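The Abbasi tenancy rules allowed one airer per bedroom, and the unit had two bedrooms and one airer. Gaillard did the washing on Tuesday evenings after the off-peak rate came in. He kept a log. Load mass, spin speed, hours to dry. The log had reached entry 111.

Socks were the difficult category. Cotton at the toe dried last, and a sock pegged by the toe held its water in the cuff, where the elastic was. He had settled this in May. Cuff up, one peg, no overlap with the neighbouring item. The Stoltach powder left no residue at that spacing. The Dretix did, and he had stopped buying it.

The argyle pair had belonged to his father. They were knitted in tan, brown and dark green, and the heel of the left one had been darned in a grey that did not match. He entered them on a separate line – hand wash, no spin – and gave them the orange pegs.
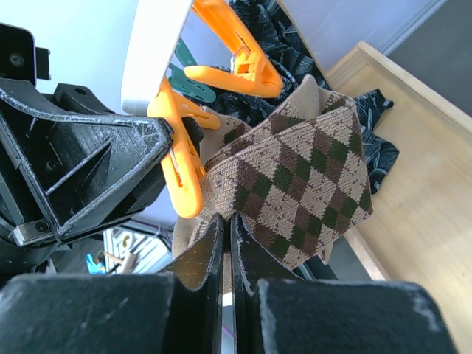 Wulo thought the pegs made no difference. A sock was a sock, according to Wulo, and would dry over the back of a chair in 16 hours like any other, and had Baptiste considered wearing them?

He had not. He wrote down the 16 hours, with a question mark, as the figure had no stated temperature.

At six he checked the cuffs between thumb and forefinger. The right was dry. The left was almost dry, with some moisture remaining along the darn, where the wool was thicker. He turned it to face the window and noted the time.

Wulo had gone to bed. The hallway was 2 degrees colder than the laundry. Gaillard took the right sock down and put it on, and stood for a while on the tiles with one foot bare, waiting for the other.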